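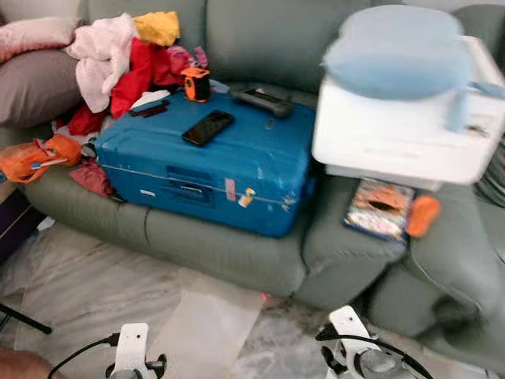 Pavithra Kotian: Mine does it as well, but only for the July trip. Everything I've booked for this month lands in Fillby at the right time. The July coach to Bovthorpe leaves at 12:15 and my calendar swears it's 11:15. Is that the same bug or have I found a new one?

Domingo Aravena: Same bug, and you've just handed me the missing piece, thank you! I'd only been testing with trips a fortnight out. Could you open one of the July entries in Fillby, tap the three dots and copy me the line that starts with DTSTART?

Pavithra Kotian: It ends in +1100.

Domingo Aravena: Beautiful. That's daylight saving time, and July isn't in daylight saving. The export is taking today's offset and stamping it on every booking, whatever the date. So anything after the clocks go back in April turns up an hour early in the calendar. The times inside Trokano itself are fine, and so is the PDF itinerary.

Ticket: Trokano to Fillby calendar export, times out by one hour
Status: Fix in testing
Affects: Calendar export, all plans

What we've tried so far

Deleting the feed and adding it again — no change.
Switching Fillby to "floating" times — looks right at home, then goes wrong the moment you travel. Please don't use this one.
Exporting a single booking instead of the whole trip — same wrong hour.
Setting the home city to Brisbane — this one is fun. Queensland doesn't change its clocks, so Brisbane bookings come out perfectly in any month. Sydney and Melbourne bookings are still wrong.
Exporting from the website instead of the app — no change, so it's on our server and not on your phone.

Workaround until the fix is out

1. Export the trip as usual.
2. In Fillby, open each booking dated after the clocks change.
3. Set the time zone by city name (Sydney, Hobart and so on), not by offset.
4. Retype the start time from your itinerary and save.
5. Turn off "Refresh feed", or it will all be overwritten within 15 minutes.

It's a bit of a slog for a long trip, I know. If yours has more than 6 bookings, send me the trip code and I'll do a corrected file for you by hand.

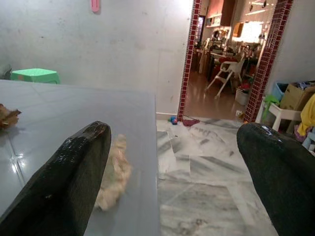 Page last changed: 2021-03-08

Pavithra Kotian: Tried the workaround last night and it held. Coach, return coach and the room at Gowda House all showing properly. I did forget step 5 the first time and had to start again, so maybe put that one first?

Domingo Aravena: Great idea, I'll move it up on the next edit. Good news from this end too: the new export writes the city zone into the file, and the 2 test trips I ran through it came out right on both sides of the April change. I did a little dance at my desk. Adelaide is next, with its half hour, and then I'd love to try your July trip on the test feed if you're happy to send me the code.

Pavithra Kotian: Sent. Let me know when I can turn refresh back on.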